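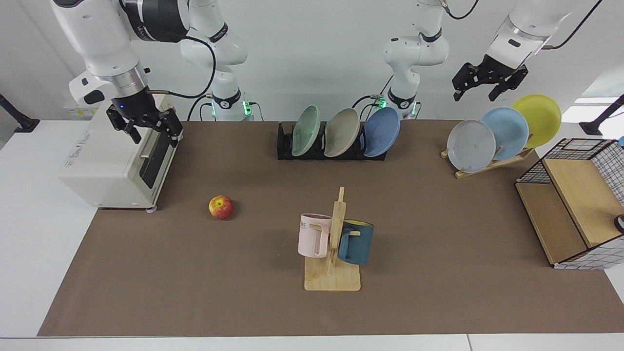 What is the open day for? It lets people in Cornden see kitchen robots being tested before any reach a shop or a care home.

Home | News | Visits | Contact

The engineer who ran the July 2025 demonstration at the Plostgate workshop has worked on two-armed machines for 8 years. "People come in expecting something that walks," she said. "We do plates and mugs."

Visitors were let in 20 at a time. The questions she gets most are about price and breakages. She would not give a price. On breakages she was more open. "We keep a tally on the office door. It was 341 last time I looked, mostly mugs."

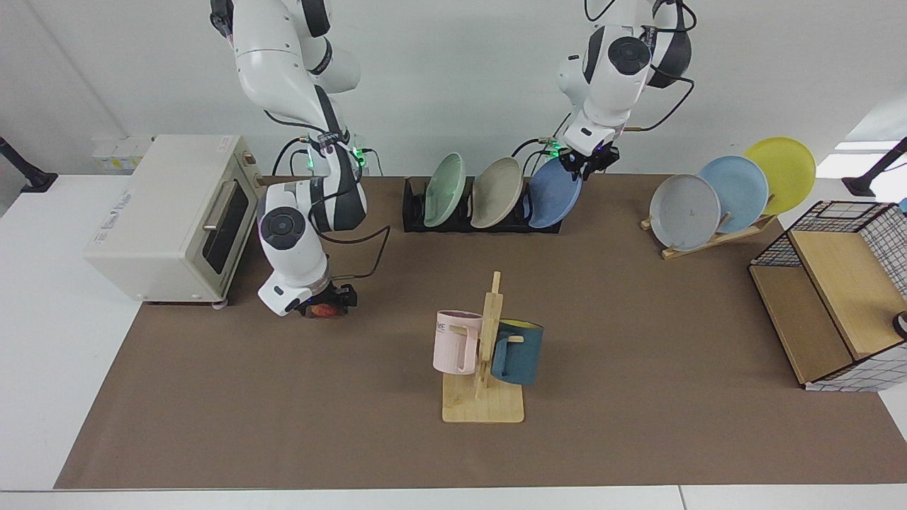
Can visitors operate the arms themselves? Only at the September session, and places have to be booked ahead.

She would like schools to come to that one. "Kids ask what it can't do, and that's what we spend our days on." Her own answer is wet glasses. After September the workshop moves to a bigger unit in Munedham, with parking at the back.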